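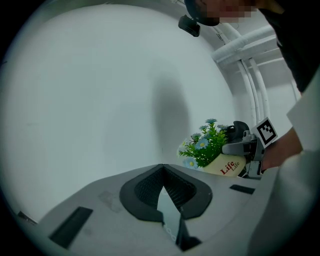
Dust is the whole case against them, according to Osian Beddoe, and everything else people say about artificial plants is snobbery. A real plant gets watered and looked at once a week. A fake one is set on a shelf in February and next touched when the shelf comes down.

The complaint is fair, and it is mostly a maintenance problem. Small potted artificials of the kind sold for desks, bathrooms and windowsills are built to a common pattern: a pot, a filler, a bundle of stems pushed into the filler, and foliage and blooms fixed to the stems. Daisy-like flowers are popular because a flat face with a contrasting center still looks like a flower at a small size. Light blue with a yellow eye, over green sprigs, in a cream pot with a word on it such as "Life," is close to the standard form.

**Pot and filler**

The pot decides whether the thing stays upright. Effiong, which sells its small planters empty, lists a plain tapered pot at 800 grams. That is heavy for the size and suits a shelf near a door. Light pots can be corrected. Lift out the plant, put gravel or steel washers in the base, and press the filler back down. If the filler is glued to the wall of the pot, leave it alone and stick a disk of museum putty under the base.

Foam filler shrinks away from the pot over time. The gap shows as a dark ring. Dried moss covers it, as does coarse sand, though sand travels.

Printed pots need some care. Lettering may be fired on, screened on top of the glaze, or applied as a transfer. Test the underside of the rim or the back of the print with a damp cotton swab before washing. Any color on the swab means dry cleaning only.

**Foliage**

Most stems are plastic over wire. Leaves and petals are either molded plastic or cut fabric, and the two are cleaned differently.

Molded foliage can be rinsed. Use lukewarm water with a drop of dish soap, hold the pot so the water runs away from the filler, and shake off the excess. Drying takes 2 hours on a rack, longer if the sprigs are dense. Fabric petals should be brushed with a soft makeup brush, working outward from the center, then blown clean with a hair dryer on its cool setting. Hot air lifts the glue on the petals.

Brotby and Gonine both sell a spray cleaner for silk flowers. On molded leaves they leave a slight shine, which reads as plastic at arm's length. On fabric they work well enough.

**Shaping**

New plants arrive compressed. Bend each stem at the base first, then halfway up, and turn the flower heads last. The heads should face in several directions and sit at different heights, with at least one low on the side toward the room. A plant seen only from the front can be built flat at the back and pushed closer to the wall.

**Placement**

Sun is the main cause of failure. Blues fade first in most dyed fabrics, and a pale blue bloom on a south-facing sill can be gray within 14 months. Vusance prints a lightfastness rating on its tags; most makers do not. A bookcase on an inside wall is safer. Bathrooms are fine for plastic and poor for fabric, which holds damp and hair spray.

For storage, stand the pot in a box with tissue between the sprigs, and keep other pots off the top.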